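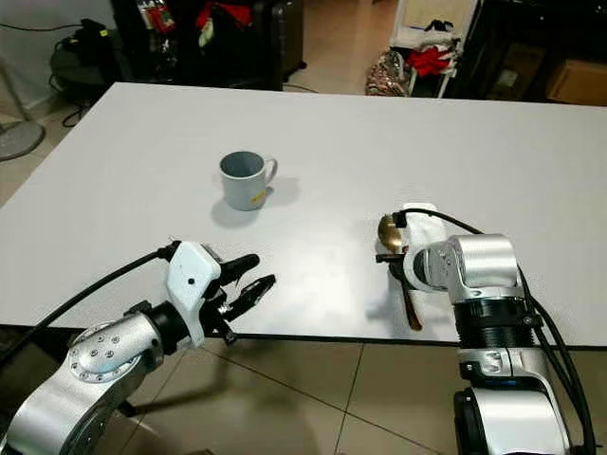
The mug and the spoon, one arm apiece. Plumcombe open day.

Visitor questions

When is it?
October 13, 2022. Doors close when Kwaku Osei runs out of patience or cookies. If you miss it, we do another in November.

Do I need to book?
Yes. We have 100 places and 28 chairs, so come early if you have opinions about standing.

What will the robot do?
It works with a mug and a spoon. You have probably managed this yourself before breakfast, and faster. Watch the fingers anyway.

Will it make me a coffee?
No. Amerley Ansah will, at the back, by hand.

Can I drive the arms?
Birsen Sezer takes names at the door. Turns are short, and you'll be asked to leave your own mug out of it.

What if it drops something?
Please don't cheer. The operator can hear you.

Can I bring kids?
Sure, up to four per adult. They tend to ask Dae-han Jang better questions than their parents do.

Is there parking?
Behind the Coman building. Not in front of it. They have written to us.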